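Progress report to Garside, July 14, 2025
Prepared by Bronwyn Rutherford, accessories workroom

Sorting of the neckwear began this month and the work table is now in daily use. 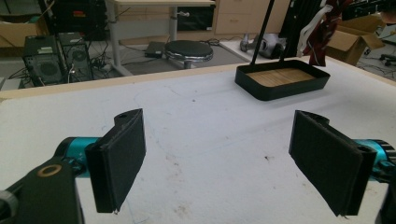
Who checks the ties before they are listed?
Meifang Hou checks each one and Anqi Su signs the list.

We have 400 items to sort and 40 are done. The storage boxes from Dalau came late.
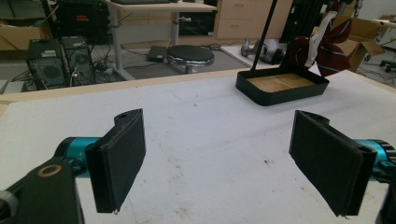

Liesbeth Van Rooij has asked for a second table — we would need 6 more weeks without it. The floor also needs work. Cables lie loose by the two computer towers, and we want them tied back before the stool is moved any closer. The quote is with Yabsira Gebru.
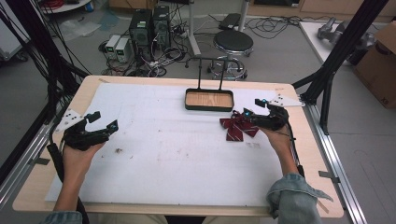
Bow ties are being kept apart from long ties, and 10 have gone back for repair. The next list will reach you at the end of July.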